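# Hanging Trash Bags on a Wall Hook: Frequently Asked Questions

Last updated April 12, 2023 by Xuelian Ding

I answer the questions here myself, for people who rent a small room or office and wish to keep shopping bags for the trash. English is my second language, so please write to me if some sentence is not clear.

## The hook

**Which kind of hook do I need?**

A small adhesive hook is enough. A plastic bag weighs almost nothing, and you will take it down before it becomes heavy. I have used the small ones from Surnska and also the Farier ones with a metal ring. Both are fine. I prefer a ring, for the bag does not slip off when a door is closed strongly.

**At what height should it be?**

Low. Many people put the hook at the height of the eyes, as for a coat, and then the bag swings each time somebody passes. Hold the bag on the wall first, mark the place with a pencil, and let the bottom of the bag finish a little above the baseboard. It should not lie on the carpet.
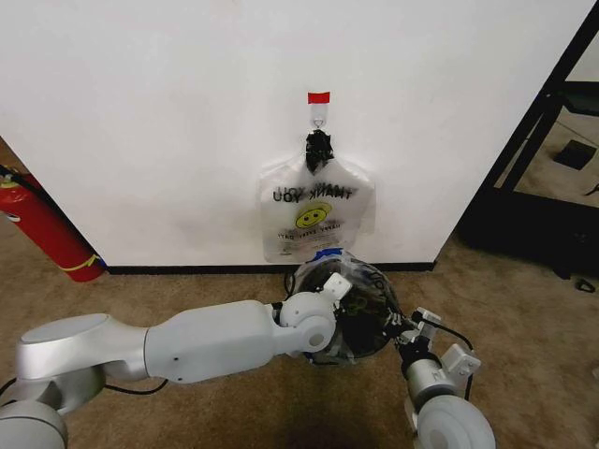
Before you press the adhesive, clean the wall with a dry cloth and afterwards with a little rubbing alcohol. Wait until it is completely dry. Press for 50 seconds, and then leave the hook empty until the next day. I know this is boring, but most of the letters I receive about fallen hooks come from people who did not wait.

**Can I put a piece of tape over the top of the hook?**

You can, and colored tape is useful because you find the hook quickly on a white wall. Leave a short end of the tape free, so you can hold it when you want to remove it. Pull slowly and keep it near the wall. In our old office in Ashby I pulled fast, and a piece of paint as large as a stamp came with it.

## The bag

**Which bags are good for this?**

The thin shopping bags with two handles, of the "THANK YOU" type with a smiley face. They are clear enough that you can see what is inside, and they weigh little. Please look for small holes at the bottom before you hang one.

**How should the bag be gathered at the top?**

Put the handles together, twist them two times and close the twist with black tape or a short tie. Then hang the twisted part on the hook. If you hang only one handle, the bag stays crooked and the mouth opens to one side.

**Must the printed side look to the room?**

It makes no difference for the trash. If the bag is thin, you will see the letters from both sides anyway, only backwards from one of them. My colleague turns every bag until the letters are correct. I don't.

## The trash can

**Should I use the hanging bag alone, or together with a can?**

For dry paper, the bag alone is sufficient. For food, cups or anything with a sharp corner, please use a can. Each handle can have a small piece of colored tape around it. Then the handles do not stick together, and you find them at once, also when you wear gloves.

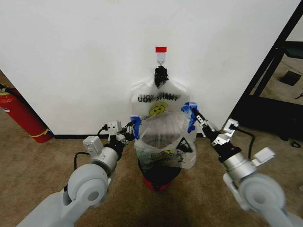 **How often should I change the bag?**

Change it when it is two-thirds full, or every evening if there is food inside. A bag which is filled up to the handles cannot be tied well.

**What can I do when the two sides of the bag stick together?**

Rub the edge between your fingers, or pull the two handles away from each other and shake the bag one time. Blowing into it also works, but I find it not so hygienic.

## The place

**Where in the room is the best place?**

Choose a free part of the wall, near the door but not behind it. Keep enough distance to the fire extinguisher that a person can take it without touching the bag. Never hang a bag from the extinguisher or from its hose. Keep away from heaters too.
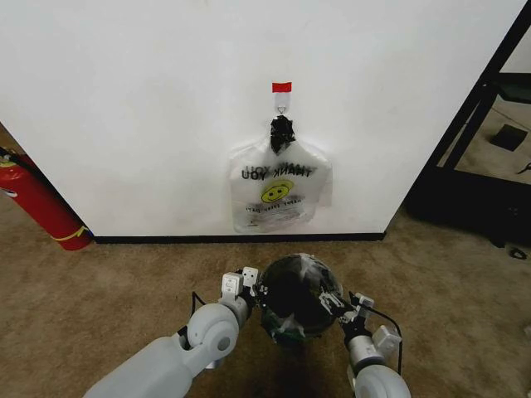 *A "THANK YOU" bag on its hook, just above the baseboard.*

**Will the hook hold on wallpaper?**

Usually it holds well, and this is the problem, for the paper comes off together with it. On wallpaper use a standing frame. The Podley frame is simple and it folds.

**I have a carpet. Is there something special?**

If a bag leaks, the carpet keeps the smell for a long time. Put a flat tray under the place where you tie the bags.

**May I store my empty bags on the same hook?**

Yes, but only a few. Fold them flat and put them inside one bag, then hang this one. Take it down before you hang a bag for trash, so that the clean ones do not get dirty.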